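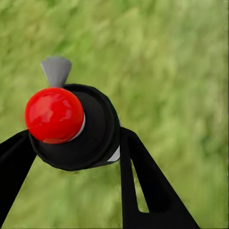
Figure 1. Simulated two-finger gripper holding a compact assembled object above grass.

4.2 Comparison of gripper controllers in an outdoor setting

We compared two controllers, Casov and Swai, on the same simulated gripper. Casov closes the fingers to a commanded width. Swai closes them until a force limit is reached and then adjusts the width as the arm moves. All trials were run in the Gavesness environment, a house and garden model with lawn and paving. The arm model, the finger geometry and the friction settings were held fixed, so that any difference in the results can be assigned to the controller.

The full set contains 3342 trials over 6 object classes. Each trial begins with the object at rest and ends when it has been released or lost. Objects made of several joined parts were kept as a separate class, as their center of mass often lies away from the point of contact. For this class, Swai lost fewer objects during transport, while Casov completed the grasp sooner. Small upright containers were placed on paving as well as on lawn. One such placement, a bottle with a red cap on a dark, speckled slab, is shown with the house beyond.

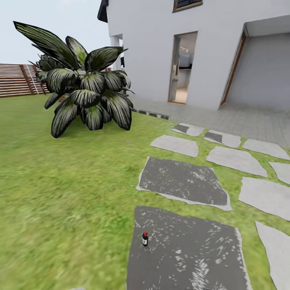 Does the choice of controller affect how long a grasp takes to complete?

Casov finishes sooner because it moves directly to a set width, while Swai slows near contact to measure force.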